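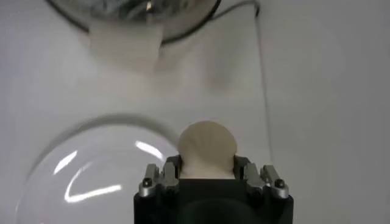
Jamila Paul
Head of Workplace Operations, Histusell

1/ The gripper at Station 2 now handles shell-shaped pieces such as this cream one. The station entered regular use on 7 June 2023.

2/ All 12 members of the handling team remain in their posts. Each has completed training in setup, stopping the arm and final inspection.

3/ Lifting and placing moves to the machine. Judging the finish of each piece stays with staff, and any operator may halt work without prior approval.

4/ Shift patterns will be reviewed in November. Questions may be sent to Tania Munshi.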